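Why Can't I Touch My Toes?
The grown-up science of going "ow"

Bend over right now and reach for your toes. Go on. If you are on a bus, wait.

How far did you get? Some of you have flattened both palms on the floor and are looking smug. Some of you have reached your knees and decided that knees are a perfectly good place to stop. Both groups have the same set of muscles, so what is going on?

Your muscles have a bossy friend

Most people think stretching is like pulling a rubber band. You tug on the muscle, the muscle gets longer, and one day you can put your foot behind your head and frighten your relatives.

There is a bit of truth in that. Muscles are springy, and so are the tough cords called tendons that tie them to your bones. But a lot of the time your legs could go farther than they do. The thing that stops them is your brain.

Inside your muscles are tiny sensors called muscle spindles. They have one job, and they take it very seriously. When a muscle gets longer in a hurry, the spindles send a message up a nerve to your spinal cord. The message says, more or less, "WE ARE BEING PULLED." Your spinal cord doesn't stop to think it over. It tells the muscle to tighten up and pull back.

This is called the stretch reflex. It is what makes your leg kick when the doctor taps below your knee with that little rubber hammer. It also helps you stay upright when you trip on the sidewalk. It is a very good reflex to have. It just happens to be a pain in the hamstrings when all you want is to touch your toes.

Slow is sneaky

The spindles get most upset about speed. If you bounce up and down, they yell every time. If you ease into a stretch slowly and hold it, they still grumble, but they grumble less and less. After a while the tight feeling fades a little, and you can often sink a tiny bit lower.

Try it like this:

Warm up first. March in place, chase the dog, pretend you are late for something.

Sit on the floor with your legs out in front of you.

Lean forward slowly until you feel a gentle pull behind your legs. Gentle! If your face looks like you bit a lemon, come back up a little.

Stay there for six slow breaths. Don't bounce. Don't hold your breath either - people do this all the time and then wonder why they feel like a balloon.

Sit up slowly. Have a rest. Do it again if you like.

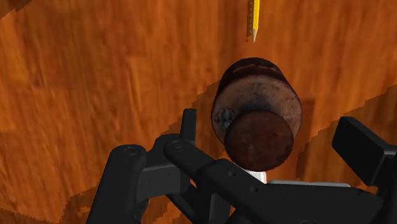
What if I do it every day?

Then your brain starts to relax about the whole business. Scientists call this stretch tolerance. It means you can put up with more stretch before the alarm goes off. Part of getting bendier is the muscle changing, and a big part of it is the brain learning that nothing terrible happens down there near the toes.

This takes weeks. I am sorry. I once met a boy named Pylyp Stasiv who did his stretches for one evening, checked his toes the next morning, and asked for his evening back. He tried again in June and kept at it for 33 days. He got to his ankles, then his socks, and then he wouldn't stop showing people, so I suppose there is a downside.

Is everybody bendy in the same way?

No. Bodies are built differently. Some people have long arms and short legs, and they reach their toes with hardly any effort. (They will tell you it was hard work.) Some people have hip sockets shaped so that the splits are never going to happen, and no amount of groaning will change the shape of a bone.

You may also find that you get stiffer for a while when you are growing. Lots of kids do. If you could touch your toes last year and can't now, you haven't broken anything. Your legs have simply moved your toes farther away, and they didn't ask first.

Do I need to be super bendy?

Not unless you plan to join the circus. Gymnasts and dancers need a lot of bend. Runners need some. For everyday life you need enough to tie your shoes, look behind you, and get the remote out from under the couch.

Being strong matters too. A joint that bends a long way needs strong muscles around it to keep it steady, so good coaches mix stretching with things like climbing, jumping, and balancing on one leg.

When to stop

A stretch should feel like a pull. It should not feel sharp, hot, or pinchy, and it should never make your fingers or toes tingle. If it does, stop and tell a grown-up. Never let a friend push you down farther "to help." Your friend can't feel your legs, and your spindles will be furious.

Words to know

Hamstrings: the muscles along the back of your thighs. They do most of the complaining.

Tendon: a tough cord that joins muscle to bone.

Muscle spindle: a tiny sensor that notices when a muscle is getting longer.

Reflex: something your body does before you have had a chance to vote on it.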